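Braided Milk Rolls and Layered Buns from One Dough
Posted in: Enriched doughs
Author: Torunn Sundqvist
Last revised 21 August 2018

One batch of dough is divided into two portions, one for small braids and one for round layered buns. Both go into the oven together.

Ingredients
Strong white flour, 500 g
Whole milk, 260 ml, lukewarm
Caster sugar, 60 g
Unsalted butter, 70 g, soft
Dried yeast, 7 g
Fine salt, 8 g
Egg, 1 medium, plus 1 for glazing

Dough
Mix everything except the salt and butter to a rough mass. Rest for 20 minutes. Add the salt, then the butter in 4 additions, kneading each one in fully before the next. Total kneading time is 12 minutes by machine on low speed, or 20 by hand. The dough should stretch to a thin sheet without tearing.

Cover and prove at 24 to 26 degrees C until doubled. In a cold kitchen in December, allow an extra half hour.

Braids
Weigh off pieces of 90 g. Divide each into three and roll to 18 cm strands, slightly thicker in the middle. Pinch the strands together at one end, plait without pulling, pinch the other end and tuck it under. Tight plaiting causes splits along the side.

Layered buns
Roll the remaining dough to 4 mm and cut 7 cm discs. Brush each thinly with melted butter and overlap five in a line. Roll the line up from one end, cut the roll across the middle and stand each half on its cut face in a greased muffin tin. Ease the edges outwards with a fingertip.

Second prove: 45 minutes, covered. Glaze with beaten egg, wait five minutes, glaze again. Bake at 180 degrees C (160 fan) for 16 to 18 minutes. Turn the tray once at 10 minutes.

Cooling and serving
Leave the buns in the tin for five minutes, then move everything to a wire rack. Do not put warm rolls in a basket; the bases go damp.
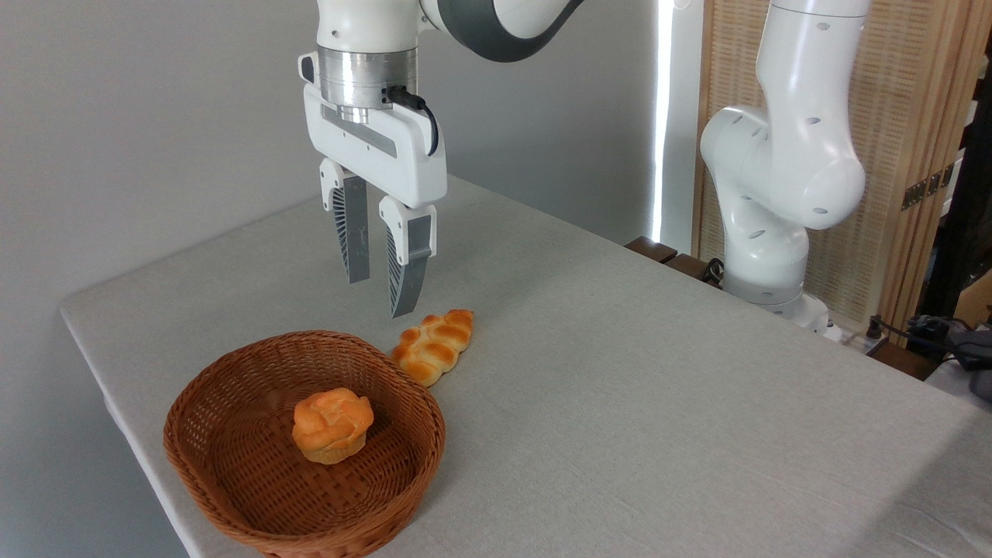 If the basket is to be lined, use a dry cotton napkin. Rolls keep for two days in a closed tin. To refresh, heat at 150 degrees C for four minutes.

Freezing: wrap singly once cold, up to one month. Thaw unwrapped at room temperature.

Correction: the milk was previously given as 290 ml. Thanks to Bernice Amoah for reporting a slack dough.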